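Flestow Two-Arm Demonstration Kit – Set-Up Guide
Section 6: Running the Cloth Demonstration on an Open Day

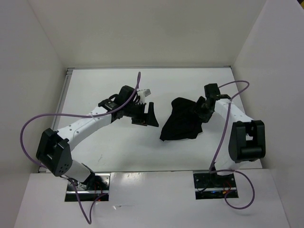
Read this section before the doors open. Reading it afterward is also popular, judging by the mail we get at Pivalthorpe.

Before visitors arrive

1. Wipe the tabletop. Crumbs that you will never notice, a six-year-old will announce to the whole room.
2. Check that both arms move through their full reach without pulling on a cable. Slack is good. Slack within reach of the public is less good.
3. Place one cloth on the table, within reach of both grippers. Crumple it a little. A neatly pressed cloth makes people suspect a trick.
4. Run the Grestorcombe warm-up routine 2 times.

NOTE: A dark cloth shows up well on a white table and poorly against a dark gripper. If your audience will stand at the back, use a lighter one from the spares bag.

During the demonstration

5. Ask visitors to stand behind the floor tape. Ask again.
6. Press START and step back. Say very little for the first minute – the arms are slow, and your nervous chatter will not speed them up.
7. If a gripper misses the cloth, let it try again. Audiences enjoy this part more than any other, and will clap for the third attempt as if they had trained it themselves.
8. After 3 misses, press PAUSE, wait for both arms to stop, and lay the cloth out again by hand.

CAUTION: Do not reach into the enclosure while either arm is moving. This includes reaching in to "just help it along."

CAUTION: Do not hand the control pendant to a visitor, however senior.

Closing down

9. Press PARK and wait for both arms to settle before switching off at the wall.
10. Write the run total in the log. The unit at the Manríquez showroom has reached 2,510 and still drops a corner now and then, so please don't report a dropped corner as a fault.

Section revised 4 October 2022. For gripper adjustment, see Section 7.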